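2022-07-15
By Jennylyn Manalo

A hand that stops is still a hand in the way

The Pulari run failed again this week, 6 times out of 27, and I'm told I should be pleased. Deng's write-up calls it a "recoverable pause". The arm loses track of its wrist angle, the controller gives up, and everything holds where it is until someone resets it.

Fine in simulation. I've been to the Pisley workshop though, and I know how close people stand. A frozen arm over a table gets leaned across. Then it wakes up.

The suggested fix is a longer timeout. I don't see how waiting longer tells the thing where its wrist is. I asked for the joint logs and got 2 of them, both from good runs - make of that what you like.
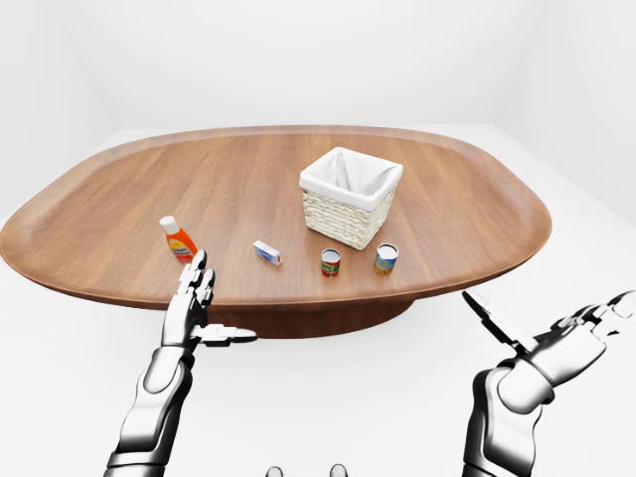
The simulated grocery table: basket at the back, cans and bottle nearer the hands.

Irkusstead want it on real hardware before the end of July. I'd want a reset that backs the arms off slowly first, and a fault light you can see from the door. So far I have a promise to discuss it.

13 comments | 2 shares

We use cookies to remember your settings. Accept or manage.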